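Hilo sobre el fallo que nos ha tenido parados parte de octubre. Va de pinzas de mano, cubiertos y un cable que no hacía lo que creíamos.
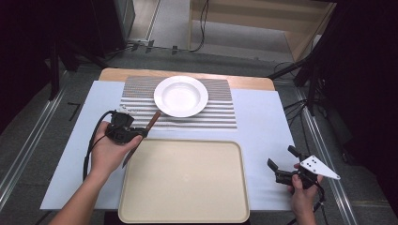

Contexto rápido. En Prodstead grabamos demostraciones para enseñar a un brazo a poner y quitar la mesa. Una persona hace la tarea con una pinza en cada mano y el brazo aprende de eso. Plato, bandeja, cubiertos. Lo repites muchas veces y cambias las posiciones.

El cuchillo es la peor pieza del juego. El tenedor y la cuchara perdonan. El cuchillo lo coges por el mango, pesa más de un lado que del otro y, si la mordaza cierra un poco floja, gira sobre sí mismo.

Lo que pasó: en una reproducción sobre el brazo real, la pinza se abrió con el cuchillo todavía en alto. Cayó de punta, rebotó en la bandeja y acabó en el suelo, al lado del pie de Sewwandi Fakir, que estaba cambiando el mantel de sitio.

No hubo herida. Es un cuchillo de mesa, con poco filo. Pero ella estaba dentro de la zona y el brazo estaba habilitado, y eso ya es un incidente aunque lo que caiga sea una cuchara.

Paramos todo esa tarde. Primera hipótesis: el brazo. Segunda: el modelo había aprendido a soltar pronto. Tercera, que nadie quería: los datos estaban mal desde el origen.

Descartar el brazo llevó una mañana. Le mandamos una consigna fija de cierre con el mismo cuchillo y lo sostuvo 20 minutos sin moverse. El control de la pinza respondía bien y el registro de fuerza salía limpio.

Con el modelo tardamos más. Sewwandi sacó las trayectorias y miró el canal de apertura. En casi todas, una curva normal: abre, cierra, mantiene, abre. En otras aparecía un escalón a mitad del transporte. Apertura completa durante unas décimas y luego otra vez cerrada.

En el vídeo de esas mismas demostraciones la pinza no se abre nunca. El cuchillo sigue en la mordaza de principio a fin. O sea, el sensor decía una cosa y la cámara otra.

Revisamos a mano el lote entero: 514 demostraciones. De esas, 34 tenían el escalón. Todas con la pinza izquierda. Ninguna con la derecha.

Ahí la cosa se acota bastante. Las dos pinzas son iguales, del mismo pedido, con el mismo firmware. Las cambiamos de mano, cada una con su cable, y el fallo se fue con la pinza. Cambiamos solo los cables y el fallo se fue con el cable.

El cable tenía un conductor medio partido justo a la salida del conector. Por fuera no se notaba nada. Si lo doblabas hacia abajo con un poco de tensión, el contacto se iba un momento y volvía.

¿Y cuándo se dobla así? Cuando estiras el brazo hacia el fondo de la mesa y el cable cuelga por el lado y se engancha con el borde. Es decir, justo al llevar un cubierto al plato. Por eso casi todos los casos caían en el mismo tramo del movimiento.

Un cable roto se cambia y ya está. Lo que me preocupa es lo segundo: qué hacía nuestro software cuando perdía la lectura.

El módulo que recoge los datos, que en casa se llama Cimov, rellenaba cualquier lectura ausente con el valor por defecto. El valor por defecto era cero. Y en nuestra escala, cero es pinza abierta del todo.

Lo escribí yo, hace tiempo, para unas pruebas en las que cero significaba «sin dato». Después cambiamos la escala y no volví a mirar esa línea. No hay más misterio.

Así que cada vez que el contacto se iba, quedaba grabado que la persona había soltado el objeto en el aire. El modelo veía eso en una parte de los ejemplos y lo aprendía. No siempre, solo cuando la postura se parecía lo bastante.

Tampoco saltó ninguna alarma. El filtro de calidad busca huecos en el registro y aquí no había huecos, estaban todos rellenos. Para el filtro, esas demostraciones eran perfectas.

Lo que hemos cambiado en los datos:
Una lectura perdida se guarda como perdida. Si dura más de 12 muestras, la demostración se marca y no entra al entrenamiento hasta que alguien la vea.
Comparamos la apertura registrada con la que se estima por vídeo. Si no cuadran, fuera.

En el montaje:
El cable va sujeto al antebrazo con una cinta, con holgura en la muñeca. Es más incómodo y te lo tienes que quitar en cada pausa.
Prueba de flexión de los dos cables antes de empezar la sesión, mirando la señal en pantalla.

Y en el brazo:
La pinza no acepta una orden de apertura por encima de cierta altura sobre la mesa si está sujetando algo. Es un parche burdo y a veces estorba en tareas legítimas. De momento se queda.

Sobre la zona, que es la parte seria. Teníamos la norma de no entrar con el brazo habilitado. Se cumplía al principio de cada sesión y luego se iba relajando, porque rearmar tarda y recolocar el mantel es un momento. Lo hacíamos todos, yo el primero.

Ahora hay un interruptor en la barrera. Si la abres, el brazo se deshabilita. El rearme lo hace la persona que ha entrado, desde fuera y con su llave. Perdemos tiempo en cada cambio de escena y lo hemos metido en la planificación.

Para los cubiertos hemos vuelto a las piezas romas en la primera reproducción de cada modelo nuevo. El cuchillo entra cuando el resto ha pasado la tanda completa.

Me preguntaban ayer si avisamos a quien usa nuestros datos. Sí. Kanagaratnam y Vasten tenían copia de ese lote. Les mandamos la lista de demostraciones afectadas y la versión corregida. Vasten ya había visto aperturas raras y las había atribuido a su propia pinza.

Otra pregunta repetida: por qué no interpolar las lecturas perdidas. Para un corte de una o dos muestras se puede. Para uno largo te inventas lo que hizo la mano – y si de verdad soltó algo en ese hueco, lo borras. Prefiero perder la demostración.

Y otra: si el conector es malo. No lo sé. Se nos ha roto uno, en un cable que llevaba meses doblándose en el mismo punto. He abierto el otro y está bien. Con dos cables no voy a acusar a ningún fabricante.

El modelo reentrenado sin las demostraciones malas lleva alrededor de 20 reproducciones con piezas romas y no ha soltado nada antes de tiempo. Es poco para sacar conclusiones. El cuchillo todavía no ha vuelto al brazo.

Lo que queda pendiente es revisar los lotes antiguos. Los anteriores al cambio de escala no deberían tener este problema, pero tampoco guardaban vídeo en todos los casos, así que ahí la comparación no sirve. Sewwandi está mirando si se puede detectar el escalón solo por la forma de la curva: una apertura real tiene rampa, y la del cable salta de golpe entre una muestra y la siguiente.

Si alguien ha hecho ese detector para pinzas de mano y lo puede compartir, que me escriba. Respondo por privado, por aquí se me pierden los mensajes.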